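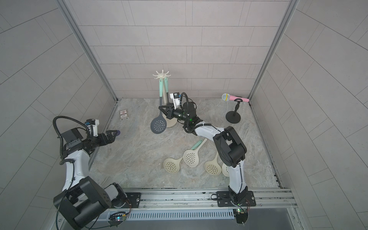

Reading time: 6 min

Chapter 6
Hard Surfaces and Hand Tools

Kitchen Basics, Tinthorpe edition
Larysa Palamarchuk

What this chapter covers

Walls, floors, grout. Then spoons, mostly the slotted kind. They go together because the first section is where the mess lands and the second is one of the ways it gets there. Drain a spoon badly and you'll be reading the floor section again.

You'll need Chapter 5 (Water and Heat) before this one. If you skipped it, at least go back for the bit on steam. Knives are Chapter 7. Don't jump ahead.

6.1 Looking at a wall

Start with how the tiles are laid. The grey walls in the opening photo use long rectangular slabs, staggered like brickwork, so the upright joints don't line up from one row to the next. Very common pattern. It's called running bond in most places, sometimes brick bond, and the tile shop in your town may have its own name for it. Learn whichever one they use.

Now the joints. Thin lines, a bit darker than the tile. Darker grout hides tea and tomato better than white does, but it also hides dirt you should be cleaning off. Run a fingertip along a joint before you decide it's clean. Greasy? Not clean.

Things to look for on any tiled wall:

cracked or missing grout, especially low down
a tile that sounds hollow when you tap it
corners, where two walls meet and a cloth never quite reaches
a dull film at splash height

The film is the one most students miss. It builds up slowly and evenly and you stop seeing it. Wipe one tile properly, stand back, compare it with its neighbour. If you can pick out the one you wiped, do the whole wall.

Long tiles mean fewer joints than small ones over the same wall. Less scrubbing. They do show up a crooked wall though, and they're a pain to cut around power points. We come back to that in 6.5.

6.2 Looking at a floor

Marble pattern is a pattern. It tells you what the surface looks like and nothing else. The material underneath could be stone, ceramic, vinyl, a printed board. From a photo you mostly can't say, and you shouldn't guess, because the care is different for each. Real marble hates vinegar. Ceramic mostly doesn't mind it. Printed board hates standing water.

So ask first. If nobody knows, treat it as the fussiest one on the list: warm water, a few drops of mild detergent, soft mop, dry it after.

Grey veining has one drawback that matters in a kitchen. Small pale things disappear on it. Rice, salt, a bit of onion skin. Bright things are easy, and the small purple object on the floor in the photo jumps straight out at you. A garlic clove wouldn't. On a patterned floor, sweep even when it looks fine.

Spills, in order:

1. Pick up anything solid.
2. Blot. Don't wipe yet, you'll only spread it.
3. Wash, working from the outside in.
4. Dry with a clean cloth.

Write those inside the cover of your workbook. They come up agian in the practical.

6.3 The slotted spoon

Called a slotted spoon even when the slots are holes. The dark grey one in the photo has a round head with rows of holes in it. Other spoons have long slots, or a mix of both. There are wire ones too, usually sold as skimmers or spiders, covered in 6.4.

What it does: lifts food, leaves liquid. Poached eggs, gnocchi, blanched beans, anything you want out of the pot without tipping the pot.

What it doesn't do: serve soup. Every year.

Holes or slots? Small holes hold on to small food. Peas, barley, diced carrot. Long slots drain quicker but a pea can get through sideways. If you're buying just one for a home kitchen, get the one with the smaller openings and be patient.

Head shape matters as well. A round flattish head slides under an egg nicely. A deep bowl carries more but the food sits in a puddle until it drains. Pasichnyk's older handbook, still on a lot of school shelves, says to buy both. Fair enough if you have the drawer space.

How to drain it: lift straight up, hold over the pot, wait. Tilt one way, then the other. Don't shake. Shaking is how water ends up on the tiles, and on the person beside you.

Cleaning: rinse as soon as you've finished with it. Starch sets hard in the holes, and then you're there with a toothpick. Soak it if that's happened, then brush from the back of the head so bits push out the way they came in. Hold it up to a window. Light should come through every hole.

Try it

You need a medium pot, 500 mL of cold water, 200 g of frozen peas, a slotted spoon, a bowl, a dry tea towel.

Put the peas in the pot with the water. No heat, this one is only about lifting. Move all the peas to the bowl with the spoon. Lift, wait, tip. When the pot has no peas left in it, pour whatever water has collected in the bowl into a measuring cup and write the amount down. Then do it again, waiting longer over the pot each time, and compare.

Swap spoons with another bench if theirs is a differnt shape. Keep the same peas. Same pot too.

Last job: tea towel on the bench, then look at the floor. Any drips, go back to the four steps in 6.2.

Words to know before 6.4

running bond, grout, joint, splash height, blot, skimmer, spider, blanch

Definitions are at the back, under the Leltano word list. Tile words first, cooking words after.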